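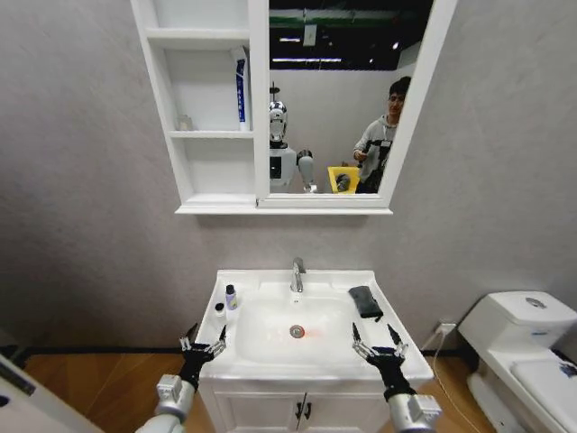
Head camera view, vanity station, both hands open over the basin.

Stanex Recorder 2, reviewed after one month of use

We bought Stanex to replace a pile of scripts that saved head video and joint positions to separate files. It records both on one clock, cuts the session into episodes, and lets the operator label each one as keep, discard or review. It does not train anything.

Our March set was bathroom tidying: bottles, a toothpaste box, a wallet on the counter. The target was 1000 kept episodes. We logged 1942 attempts to get there, and 209 of the discards were thrown out by the software itself for dropped video. That check alone saved Ainhoa Bustamante several afternoons of scrubbing through footage.

Timing is good. Hand and video streams stayed aligned through long sessions, and the playback tool steps through them together. Labeling is slower than it should be. The discard menu has a fixed list of reasons, and "operator hesitated" is missing, so ours all went under "other" - useless when you want to filter later.

The mirror matters in a room like this one. The robot and the operator both show up in it, and a policy can learn to read the operator's posture. Stanex has a fixed mask for blanking part of the picture, but it does not follow head motion. Ulises Cabral wrote a tracking mask outside the tool.

Export to the Dollen format works. Export to Rallus loses the episode notes.

Recommended for teams with one or two stations. Wait for custom discard labels if you run more.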